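Learning to Swim Laps at the Sullville Pool

9 September 2023

I signed up for the adult swim class in June, after years of saying I would. I could already swim in the sense that I wouldn't drown. What I couldn't do was get from one end of the pool to the other without stopping to hang on the lane rope and breathe.

The class meets at the town pool in Sullville, early, before the day camp kids come in. Our instructor is Wanda Escobedo. On the first morning she had each of us swim one length while she walked beside us on the deck. Then she told me I was holding my breath the whole time my face was in the water. I had no idea. I thought that was how you did it.

So the first two weeks were mostly blowing bubbles. You stand in the shallow end, put your face in, and let the air out slowly through your nose. Then you turn your head and take a breath. It is dull work and it fixed most of my trouble. I had been coming up with full lungs and trying to get more air into them.

The next thing was my legs. I kick too hard and from the knee. Wanda gave me a kickboard and said to point my toes and keep my heels just under the surface. After one length of that my calves cramped, and I had to get out and sit on the steps. Chiyo Koyama, who has the locker next to mine, said to pull my toes up toward my shin and wait. It took a few minutes, but the cramp let go.

By the end of the class I could swim 6 lengths in a row. Now I go on my own three mornings a week. My log is a cheap notebook that lives in the car, with the date and the number of lengths and nothing else. The best day so far was 33. The worst was four, on a morning when I had eaten a big breakfast first and felt it at every turn.

A few notes on gear. I bought one pair of expensive goggles and they leaked. The cheap pair from the front desk fits fine. A cap is worth having if your hair gets in your eyes. I tried earplugs and gave them up -- I couldn't hear anyone telling me they were joining the lane.

Lane manners took me longer than the swimming. We circle, keeping to the right, and if someone touches your foot you stop at the wall and let them pass. I get passed a lot. Priya Ostrowski is past 80 and goes by me most mornings on her back.

My goal is 50 lengths without a long rest before the pool closes for its winter repairs. I still can't do a flip turn. I tried it twice and came up in the wrong lane both times, so I touch the wall and push off the old way.

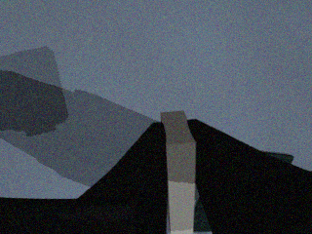

Backstroke is next on my list. I drift to the left and hit the rope with my hand, and Wanda says to pick a line on the ceiling and follow it. I'll try that on Monday.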